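Falen G2 two-arm household unit

Product page -- Mobile manipulation -- Home and light commercial
Page revised 16 June 2021

Overview

The Falen G2 is a mobile base with two arms and a parallel gripper on each wrist. It is sold to labs, care providers and facilities teams that want to test tidying and pickup work in furnished rooms. It is not sold as a finished domestic appliance. Buyers should expect to supply an operator for part of each working session.

The control software is Saha, installed at the factory. Task sets are licensed separately under the Balach name. A Balach set contains trained behaviors for one group of chores, the test records behind them, and a list of known failures. Read the failure list before ordering.

What it can do at present

Picking up light, rigid or semi-rigid items from a table or counter is the strongest area. Empty bottles, cans, cartons and cups are handled without an operator in most rooms, provided the surface is at coffee table height or above. Items lying on their side are harder than items standing up, as the gripper has to line up with the long axis before closing.

Handling a bin is a separate skill. The gripper can hold a small wastebasket by its rim. A plastic liner folded over that rim lowers the success rate, as the fingers may close on the bag and miss the wall of the basket. The Balach Living Room set includes a two-arm routine in which one gripper steadies the basket and the other places the item. It is slow. A person does the same job in a few seconds, and the G2 should be budgeted at 14 times that.

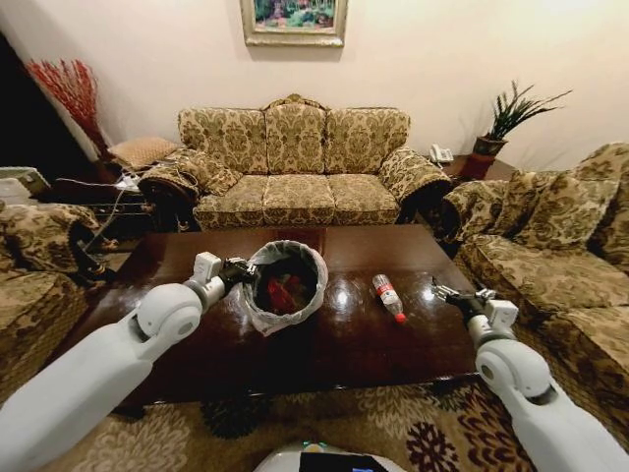 Table clearing in a furnished living room: wastebasket at the left gripper, plastic bottle lying on the tabletop.

Polished tabletops remain a known issue. Highlights on a glossy surface can be read as objects, and clear plastic can be missed against them. Saha release notes from May list the changes made to depth filtering. The changes help with daylight from a side window and do less for ceiling lamps. Patterned rugs and upholstery have no measured effect on grasping from a table, though they do slow the search for small items on the floor.

What it cannot do yet

Tying or replacing a bin liner. Folding cloth to a standard a housekeeper would accept. Moving loose cables. Watering plants. Lifting furniture of any kind. Work on stairs is outside the design of the base and no task set is planned for it.

Shop-floor use follows the same pattern. Sorting parts between open trays works well when the trays stay where they were taught. Bagging, taping and anything with string needs an operator.

Specifications

Arms: 2
Grippers: parallel, replaceable finger pads
Rated payload per arm: 1000 g
Minimum clear passage: contact sales for the base drawing
Operator link: wired or wireless, headset or desk console
Grasp log: last 200 attempts stored on the unit, exportable as text
Finish: white

Rated payload applies with the elbow bent. At full reach the arm will hold position at a lower load, and Saha will refuse a lift it judges to be over the limit -- this check cannot be turned off by the user.

In the box

Base unit, charger, desk console, two sets of finger pads, printed safety guide. The headset is an option.

Service and ordering

Units are assembled and repaired by Gendia. Finger pads are a wear part and are not covered by warranty. Balach sets are tied to the serial number of the unit and can be moved once, on request, after a repair that changes the main board.

Demonstration units are available on loan to qualified buyers. State the room type, the table heights and the flooring in the request form.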